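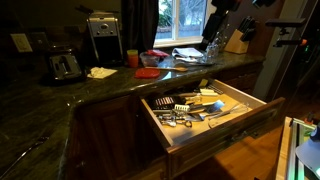

Minutes of the demonstration working group, held at the Werport house on 18th June. The main business was how we show the arm a task in a kitchen, by hand guiding and by remote control, and what we want from the next block of sessions. The kitchen work so far has been on the utensil drawer, and most of the talk was about that. The group agreed that the drawer is a fair test as it stands, with the grater on the left, the whisk lying slantwise towards the front and the can opener and tongs tangled together near the front. It was also noted that the wooden spatula on the granite, next to the round red lid, is the sort of thing an operator picks first when left to choose, and that this ought to be dealt with in the task sheet (see item 4).

Present: Lautaro Henríquez (chair), two operators from the day team, one operator from the evening team, the data lead, the hardware lead, and the visitor from Bhuiyan, who stayed for items 1 to 5.

Apologies: the second evening operator.

1. Minutes of the last meeting

Agreed, with one change. Under "Grip force" the minutes said the setting had been lowered for all tasks. It was lowered for the drawer tasks only. The chair will correct the file copy.

2. Matters arising

The spare hand controller has come back from Flodis and works. The trigger is stiffer than on the other one. The operators would like the two to feel the same, and the hardware lead will see whether the spring can be changed.

The written guide for new operators is still not finished. Carried over.

The question of whether to record sound was put off again. No one present felt strongly about it.

3. Numbers so far

The data lead reported. The target for the kitchen set is 3000 accepted demonstrations by the end of October. The group is behind where it wanted to be. The main loss is at review, where demonstrations are turned down for pauses, for a second try at a grasp that was not marked as such, or for the operator stopping before the arm is back at its start position.

The day team asked for the pause rule to be looked at. At present any stop longer than the limit means the whole demonstration is thrown out. Operators said that a person looking into a full drawer does stop and think, and that hurrying to stay under the limit leads to poor grasps. The data lead said that long pauses teach the arm to wait for no reason and that the rule was brought in after an early trained version did exactly that.

After some discussion it was agreed to keep the limit but allow the operator to look over the drawer before pressing record. The time before recording will not be counted. This starts with the next session.

4. Drawer tasks

There are three tasks in this group: open the drawer, take out a named utensil and put it on the worktop, and put a utensil back and close the drawer.

Opening. Going well by remote control. Hand guiding is less good, as the person leading the arm tends to pull the drawer front partly with their own weight, and the force readings are then of little use. Agreed that opening will be shown by remote control only from now on. Hand-guided opening demonstrations already in the set will be kept but marked.

Taking out. The hard part is anything thin lying flat on the bottom of the drawer. The evening operator described coming down at a slant and sliding the item to the side wall of the drawer before closing the gripper. The day team have been going straight down. Both ways can be made to work. The data lead would like one way only for each type of item, so that the arm is not shown two different answers to the same problem. The chair disagreed and said that some variety is wanted, provided each demonstration is clean. Not settled. It was agreed to collect 50 of each way on the wide metal turner and compare the two before deciding.

The can opener and tongs were discussed separately. When one is lifted the other may come with it. Three views were put forward: leave both out of the set, separate them before each demonstration, or show the arm how to separate them. The chair would like the third but accepts that it is slow. Agreed to treat separating as a task of its own, by remote control, with the two most experienced operators only. For the ordinary taking-out task, operators should not choose either item while they are caught together.

Choice of item. The task sheet says "utensil" and leaves the rest to the operator. Review showed that people go for long, light handles again and again. The sheet will now name the item for each demonstration, in mixed order. Items already on the worktop do not count for the taking-out task, and the sheet will say so.

Putting back and closing. Few demonstrations yet. The whisk is awkward because it can stand up and catch as the drawer closes. Operators asked whether they may push it down with the gripper. Yes, if it is done in one movement and the gripper is clear before the drawer moves.

5. Light and cameras

The visitor from Bhuiyan asked whether the room light was being controlled. It is not. With only pale daylight from the window, the doors under the counter are in deep shadow, and she wondered whether items at the front of the drawer would be hard to make out in the recordings. The data lead said the inside of the drawer reads well enough because the wood there is pale, and that the set should include dim conditions, as real kitchens have them. The visitor accepted this but asked for the light level to be noted for each session, which would help Bhuiyan when they compare our set with their own. Agreed. The session form will have a line for it: bright, middling or dim.

There was a short exchange about the toaster. The hardware lead pointed out that shiny surfaces have given trouble with depth readings elsewhere. The data lead has not seen a problem in the drawer tasks, where the arm is not working near it. No action.

The visitor left after this item and was thanked.

6. Remote control set-up

The Vulter software was updated. The delay between the operator's hand and the arm is now shown on the screen. The evening operator finds the figure distracting and asked if it could be hidden. It can, in the settings, but the group would like it left on during the first few minutes of a session so that a bad connection is noticed early.

Operators have been asked again to centre their hand controller before each demonstration. If the controller is started off to one side, the wrist of the arm ends up near its limit by the time it is over the drawer and the last part of the movement goes wrong. The review notes list 18 demonstrations turned down for this alone.

Session length was raised. The day team find that quality drops towards the end of a long run of the same task. It was agreed to change task at least once in each session, and to take a proper break at the change.

7. Hand guiding

Still useful for wiping and for slow placing on the worktop, and both operators who do it prefer it for those. The chair asked that people keep their hands on the marked part of the arm. In several recordings a hand covers the wrist camera's view at the moment of contact, and those demonstrations cannot be used.

One operator asked whether hand-guided and remote demonstrations should be mixed in training. The data lead said they will be kept in separate folders for now and a mixed version tried once there are 200 of each for the placing task.

8. Safety

No incidents. Reminder that the stop button must be within reach of a second person during all sessions, including remote ones, and that the second person should not be doing anything else. The drawer is to be closed at the end of every session.

9. Any other business

The evening operator asked for a higher stool. The hardware lead has one.

The chair asked everyone to write the review comments in full words. Some of the short forms in use mean different things to the two teams.

Actions

Chair: correct last minutes; finish the guide for new operators.
Data lead: change the task sheet to name items; add the light line to the session form; mark the hand-guided opening demonstrations; set up the turner comparison.
Hardware lead: look at the trigger spring on the spare controller; bring the stool.
All operators: look over the drawer before pressing record; centre the controller; change task during each session.

Next meeting to be fixed by email once the turner comparison is done.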